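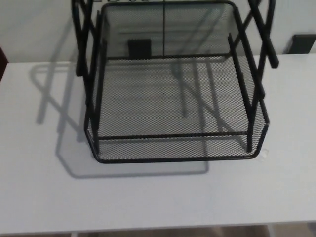

Page last changed: October. Replaces the version that told you to hold the button for longer.

4. Setting up your desk for the Tureck label printer

By now you should have the printer out of its box, the polystyrene out of the printer, and the small bag of silica gel out of reach of anyone who likes to taste things. If any of that is news to you, go back to section 3. It's short, and the diagram of the paper door is better than it used to be.

4.1 Choosing a spot

The Tureck is a quiet machine until it cuts. Then it makes a noise like a stapler with a grudge. Bear this in mind if you share a room.

1. Pick a flat, level surface that doesn't wobble when you type. Labels printed on a wobbly desk come out with a slight lean, like a pub sign.

2. Keep the printer out of direct sun. Thermal labels darken with heat, and a roll left on a windowsill in summer will turn a uniform grey before you have printed a word on it.

3. Leave the back clear so that the lid can open all the way. It opens further than you think.

4. Don't put the printer on a shelf above head height. You will need to look down into the roll bay, and standing on a swivel chair is not a supported method.

Note: Mesh trays and tiered organisers are fine for spare rolls and backing paper. They are not fine for the printer itself. Its rubber feet are small and will find the gaps.

4.2 Connecting the power

1. Push the round plug into the socket marked DC until it clicks. There is a similar socket next to it, marked AUX. That one is for the foot pedal, which you probably didn't buy.

2. Plug the adaptor into the wall.

3. Hold the power button for 2 seconds. The light goes amber, then green. If it goes amber and stays amber, the lid is open, even if it looks shut. Press both corners.

Caution: Use only the adaptor supplied. The one from your old Ostermann scanner fits the socket beautifully and gives the wrong voltage. We have a box of dead printers at Funton to show for it.

4.3 Loading the first roll

1. Open the lid and lift out the cardboard spacer. Keep it for as long as you think you might send the printer back.

2. Drop in the roll with the labels facing up and the loose end towards you. If you get it the wrong way round, the printer will happily print on the backing paper and report no errors whatsoever.

3. Slide the two green guides inwards until they touch the roll. Touch, not squeeze. A squeezed roll feeds in jerks and the cutter lands in the middle of a word.

4. Pull the loose end past the cutter, close the lid and press FEED once. One blank label should come out. If several come out, the printer is measuring the gap between labels and will stop when it is satisfied.

A standard roll holds 2,000 labels. The long roll holds 3,000 and is a snug fit, so take the spacer arms off first (they unclip sideways, with a crack that sounds expensive and isn't).

4.4 Where to keep the spares

Store rolls flat, in their bags, away from heaters. Standing them on edge gives them a flat spot, and the flat spot gives you a faint thump on every turn until the roll runs out. Any shallow tray with a lip will keep them from rolling off. Write the label size on the bag, because two sizes in the range look identical until you have printed an address across the join.

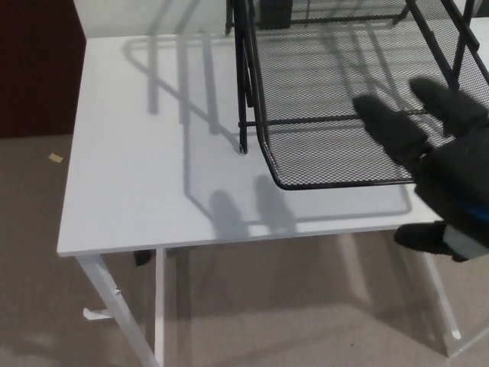 Drurbridge support desk adds that most of the calls they get about faded print are from people who have stored their rolls beside a kettle. They would also like it known that turning the darkness setting up to full doesn't bring a cooked roll back, and that it wears out the print head while you are finding this out.

4.5 Printing a test label

1. With the light green, hold FEED until the light blinks, then let go.

2. Check the label that comes out. It should have a border on all four sides and a row of bars that go from pale to black.

3. If the border is missing on one side, move the guides and try again.

4. If the text runs up the label when you wanted it across, go to Settings, then Layout, and set Rotation to 90. The setting called Turn does something else, and is described in section 7.

Caution: The cutter is sharp and does not care whose finger it is. Switch off before clearing a jam.

Next: section 5, Connecting to your computer. Have your wireless password to hand, and some tea.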